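4.2 Planning the drive insertion

The insertion of the hard disk is the part of the sequence we spent the longest on, and we would like to take the reader through it at an easy pace, as the difficulties are not the ones we had in mind when we began. Our first planner, which we called Tukum, treated the whole job as one motion: take hold of the drive, carry it over the side of the case, line it up with the cage and push. On paper this was perfectly sensible, and in simulation it looked lovely. On the bench it was a good deal less happy, mostly because a computer case is full of things that bend, and Tukum knew only about things that do not.

We therefore split the job into four stages (carry, hover, align and seat), each with its own small controller and its own idea of when to give up. The carry stage works from the model of the chassis and keeps the gripper well above it. The hover stage does nothing but wait for a fresh estimate of where the cage is, and we were surprised by how much good this short pause did. Cables are handled rather crudely, we admit: the perception module, Sarent, marks any region it cannot explain as rigid metal and asks the planner to stay clear of it (Figure 5).
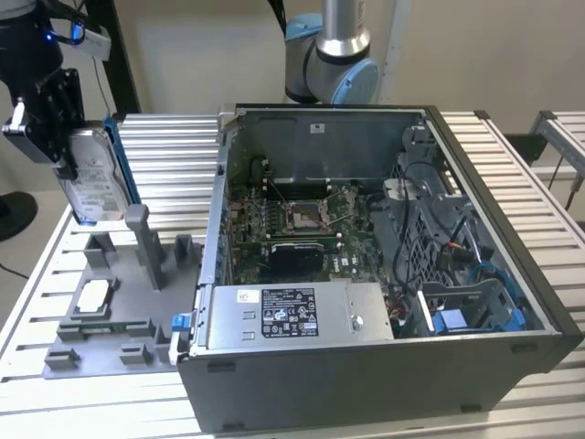
Figure 5. The drive held upright in the gripper, with its blue rail fitted, beside the open case. The drive cage is at the right, with blue SATA cables routed across it.

4.3 Knowing when to stop

A plan is only as useful as the robot's sense that it has gone wrong, and so the align and seat stages both watch the force at the wrist. If the reading climbs above 20 newtons before the drive has reached its expected depth, the arm backs away, Sarent looks again, and the planner is given a second chance from the hover pose. We settled on this limit after a long Tuesday of patient trial and error by Sawsan Yammine, to whom the rest of us are very grateful.

Over 62 attempts with the final settings, the software asked for a second look in 20, and in five of those it gave up and called for a person. Most of the second looks came from a poor first estimate of the cage, where the perforated grid tends to confuse the edge detector. We have not yet found a tidy cure for this, though a coarser edge filter seems a promising place to start.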